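How Do Robots Learn a New Task?

A page for young readers, written by Leonie McPhee for the Amlow Science Centre

Most robots do not know how to do a job when they are first switched on. A robot may have strong motors and a very good camera, but it has no idea what a cup is for or how hard to squeeze it. Someone has to teach it.

One way to teach a robot is to write out every movement as a list of instructions. This works well in a factory, where the same part arrives in the same place all day long. It does not work so well in a home or an office, where things are often moved about.

Another way is to show the robot what to do. Scientists call this “learning from demonstration”. A demonstration is a word for showing somebody how something is done.

Showing by hand

In the first kind of demonstration, a person takes hold of the robot's arm and moves it. The motors are set so that the arm feels light and follows along. Small sensors inside each joint record how far the joint has bent. You may have learned to hold a cricket bat or a paintbrush in the same way, with a grown-up's hands over yours.

Showing by remote control

In the second kind, the person does not touch the robot at all. The person who does this job is called an operator. The operator may hold a pair of controllers, or move a small copy of the robot's arm, and the real arm follows. This is known as teleoperation. “Tele” comes from a Greek word meaning “far off”, and it is the same “tele” that you find in “television”.

Picking up a bottle is a common first task. It sounds easy, but the gripper must arrive at the right height, face the right way and close at the right moment. A gripper is the part at the end of the arm that does the work of a hand.
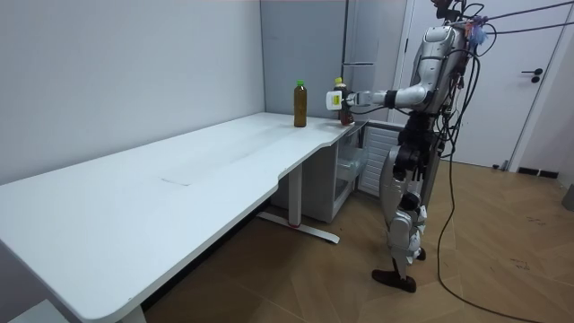 A humanoid robot reaches for a bottle at the back of a desk.

Each demonstration is saved on a computer. At the Skultden laboratory, the team collects 240 demonstrations of a single task before the robot is asked to try it alone. Each one lasts roughly 100 seconds. The bottle is put in a slightly different spot each time, so that the robot learns to look for it and does not simply repeat one movement.

The computer then studies the recordings and searches for patterns. It compares what the camera saw with how the arm moved. This stage is called training, and it can take many hours.

Do mistakes matter?

Some mistakes are useful. If an operator misses the bottle, moves back and tries again, the robot can learn how to recover — a skill it will need later. Very untidy demonstrations are usually removed.

Words to remember

Demonstration: showing how a task is done.
Operator: the person who controls the robot.
Teleoperation: controlling a machine from a distance.
Sensor: a part that measures something, such as how far a joint has bent.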